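Keeping a white table white (and what to do about the bits)

When we moved to Canstead I fell in love with the idea of a white table for the children's corner, and I've had a sponge in my hand more or less ever since. I do still love it. It makes a dull room feel lighter, and paint and blocks and paper all look so cheerful on it, but it does show every single thing that has ever been put down on it, so over the years I've collected a few habits that I'm passing along.

Dry first, always. My neighbour Ingeborg taught me this one when she saw me going straight in with a wet cloth. If there are crumbs or grit about, a wet cloth just drags them round in circles and you end up with a grey swirl (and sometimes a scratch). Use a soft brush, the sort you'd use for a shaving mirror or a cake tin, and sweep towards yourself into your hand or a dustpan.

For the everyday wipe I use warm water with a small squirt of washing-up liquid, wrung out until the cloth hardly drips. Then a second cloth with plain water, then a dry tea towel. Yes, that's a lot of cloths! But soap left behind goes tacky, and a tacky table picks up fluff like nobody's business.

Scuffs are another matter. Try a clean pencil rubber before anything else, the white kind, not the pink. If that doesn't shift it, make a paste of bicarbonate of soda and water, leave it on for 2 minutes and rub very lightly with a fingertip in a cloth. Test it underneath first, please. A matte surface can be rubbed shiny before you know it, and there's no putting that back. Felt pen usually comes up with a little surgical spirit on cotton wool, and wax crayon wants scraping with an old plastic card.

Wash the toys too, which took me far too long to work out. I scrubbed that table for months before it dawned on me that half the marks were coming off the undersides of things. Plain plastic bricks can go in a mesh bag in a bowl of soapy water, but wooden ones only want a damp cloth and a good airing on the rack, or the grain lifts.
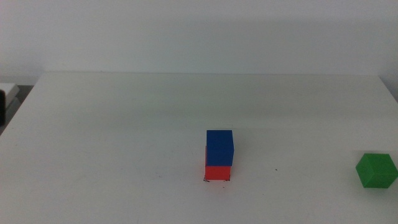 Building blocks are the worst for hiding crumbs, bless them, as they get left standing for days when someone is proud of a tower. Lift them off before you brush, however small the tower is. Even a little one like this, blue on top of red, has dark specks gathered at its bottom corners, and a brush going round it would leave them just where they are. Check over by the stray green one as well while you're at it. I put everything on a tray, do the whole table in one go from the back edge to the front, and then build the tower again as near as I can remember it, though Ursina at the playgroup says children can always tell.

Last thing, look at the table from low down with the lamp on, in the evening if you can. Smudges you'd never see from above show up a treat.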